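The case against the tool drawer

I have read a lot of advice lately about how to organize hand tools, and most of it seems to be written by people who don't use any. The current fashion is a foam insert with a cutout for every item. I bought one in May, from a firm called Drolex, and spent an evening with a knife carving little beds for my screwdrivers. It looked great. Then I bought one more screwdriver.

So I am suspicious of any system that assumes you are finished buying things. I am also suspicious of labels. A friend swears by the Cinen label maker, and her garage has 143 labels in it. She still calls me to ask where she put the tape measure.

What I've ended up trying is much duller. A clear plastic box, no dividers, no lid. Tools go in, batteries go somewhere else. If I can see through the side I don't need a label, and if the box is full I have too much stuff in it. I paid 5 dollars for mine and I resent even that a little, given how many takeout tubs I throw away.
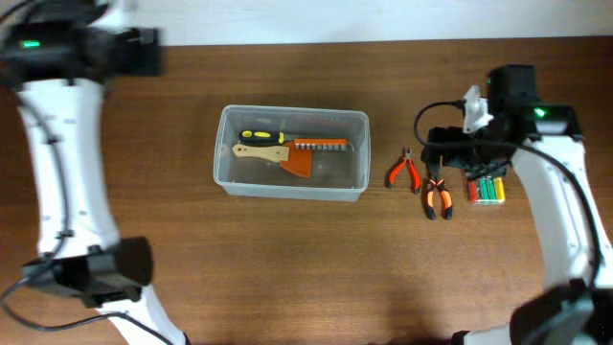
Nouhaila Abou Zeid
Writer and reluctant organizer

Three tools in a box is a fair test, I think. Past that you start digging, and a box you have to dig through is a drawer with better lighting. I know people who would put 36 things in one and call it sorted.

Batteries are the part I haven't solved. Every guide says to keep them in their packaging, and every guide must be written by someone whose packaging survives being opened. Mine end up out on the table with the tools, and then I can't remember which are fresh. I was told you can drop them on end and see if they bounce. I tried it with a few and came away knowing roughly what I knew before.

I'll give the clear box until the end of the summer. The foam insert is still in the closet if anyone wants it, cut for a set of screwdrivers you don't own.

Contact | © Nouhaila Abou Zeid | Back to top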